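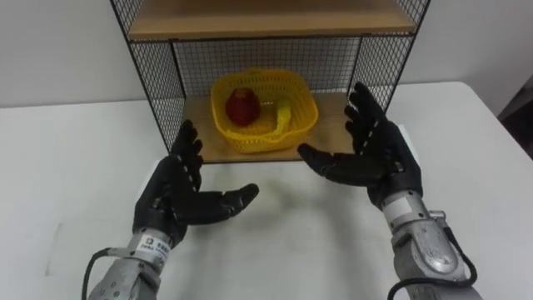

Mokia Cinema, Clillton
Pre-Opening Safety Checklist — Auditorium 2 and Projection Level
Period: April
Work order: 1091

Complete before the first matinee. Mark each item Satisfactory, Needs Attention, or Not Applicable. Comments are required for any item marked Needs Attention.

1. Exits and aisles
1.1 Exit doors open fully from inside: Satisfactory
1.2 Exit signs lit with house lights down: Satisfactory
1.3 Aisle step lights working: Needs Attention
Comment: Two lights out on the left aisle, rows F and G. Temporary strip fitted. Replacements are on order from Tilahun.
1.4 Wheelchair spaces clear: Satisfactory

2. Seating
2.1 Seats secure to floor: Needs Attention
Comment: Around 80 seats checked by hand. Seat K11 rocks on its rear bolt and has been taken off sale until repaired.
2.2 Carpet edges flat: Satisfactory

3. Projection level
3.1 Port glass clean and undamaged: Satisfactory
3.2 Exhaust fan running before projector start: Satisfactory
3.3 Cables supported and clear of walkways: Needs Attention
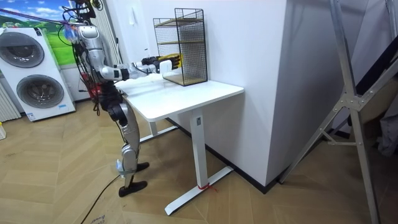

Comment on 3.3: The speaker feed behind the screen has come out of two of its clips and now rests on the ladder. It must be clipped back before the evening show. The same rule covers any cable brought down from overhead. Black cables that hang from above and drape in a tangle are to be marked Needs Attention on this form wherever patrons or staff may pass.

4. Fire safety
4.1 Extinguishers in place and in date: Satisfactory
4.2 Alarm cuts film sound and raises house lights: Satisfactory
Comment: Sound stopped at once. House lights reached full level after 20 seconds — slower than at the last test. Wivcombe to adjust the dimmer.

5. Concessions and staff areas
5.1 Popcorn warmer guard fitted: Satisfactory
5.2 Floor mats flat and dry: Satisfactory
5.3 Food kept off the projection level: Satisfactory

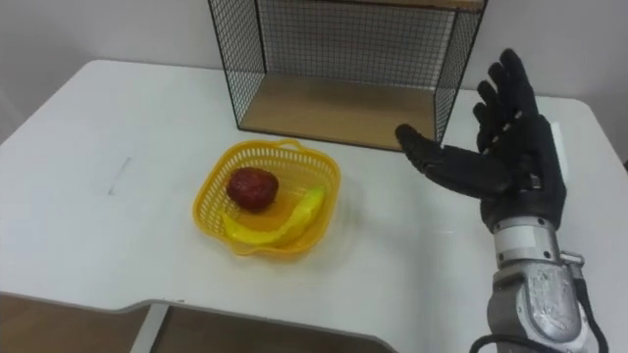

Apple and banana in a yellow basket on a white tabletop.

Result: Auditorium may open with row K restriction. Items 1.3, 2.1, and 3.3 remain open.
Copy to: Duty office, projection level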